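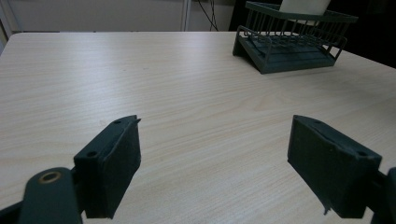 2 min read

Setting up a dish rack on a table

A plastic rack does the job well on a table if there is no room by the sink. Ours is dark green, with a ridged tray and thin upright bars.

1. Wipe the tabletop and let it dry.

2. Put the rack near a corner, with the low front lip facing you. Leave the rest of the table clear for stacking.

3. Load plates from the back, one per gap. Cups go in last, upside down and tilted a little.

4. Leave everything for 15 minutes, then dry what is still wet with a clean tea towel.

5. Lift the rack and check underneath — water left on wood grain can mark it.

Wash the rack itself in warm soapy water when the slats start to feel slimy.

Buppha Paisan, December 21, 2022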